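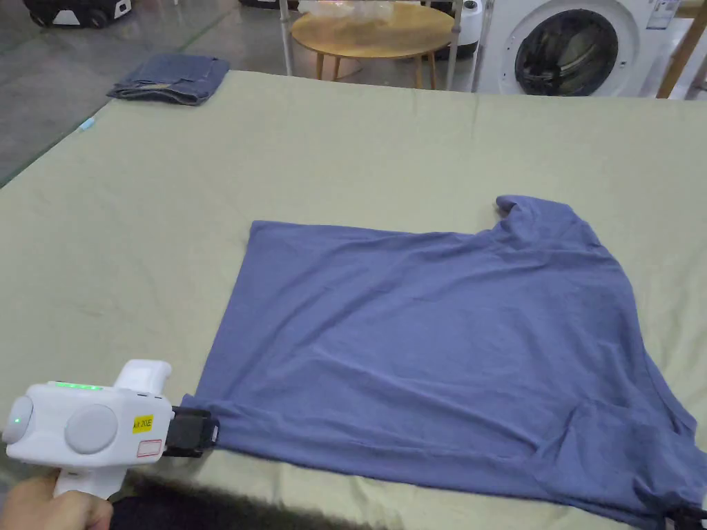 **Why start with the T-shirt, when most people say it's the sheets that beat them?** A T-shirt is the thing you'll fold more than anything else in your life, and whatever your hands learn on it carries over to the rest of the basket.

(Pause here. Let people find seats, it's always the back row that fills first.)

Welcome, everybody. I'm so glad to see the Talatside room this full at 2 on an August afternoon, when you could all be out by the water. I'm here from Hullen, the laundry and mending shop, and I've been folding other people's clothes long enough that I do it in my sleep – my family will tell you I've done it to the napkins in restaurants too.

**Slide 1, still up**

- Blue shirt, lying on the green cloth. Talk about the cloth for a minute. I like a covered table because a shirt slides around on bare wood and you end up chasing it.
- Point out the creases running on the diagonal, and the part that's doubled over on itself. Folding over a crease like that just presses it in for next time.
- The shirt hangs off the table on the right. Ask who folds on the bed or the couch arm at home (lots of hands, usually) and have a friendly word about giving yourself more room.
- Start at the hem. Take hold of the bottom corner and draw it toward you, gently, until the side seam lies straight. Then go up and deal with the sleeves.
- Jeans are folded already, at the back. I do the heavy things first so they're out of the way and I've got a base for the pile.

**The pile at Noiphan**

Tell the story of the summer camp at Noiphan: 651 shirts, all one size, and 11 of us around the tables. We finished by supper, and I still remember how good that lemonade was. Keep it short this time!

**Hands on**

Everyone takes a shirt from the Sisance bins by the door. There are 51, so please share if we run out. Do the first one slowly along with me, hem, sides, sleeves, then in half and in half again. Walk around while they try the second.

Leave ten minutes for questions. Somebody will ask about fitted sheets. Say yes, come up to the front afterward, and bring a partner.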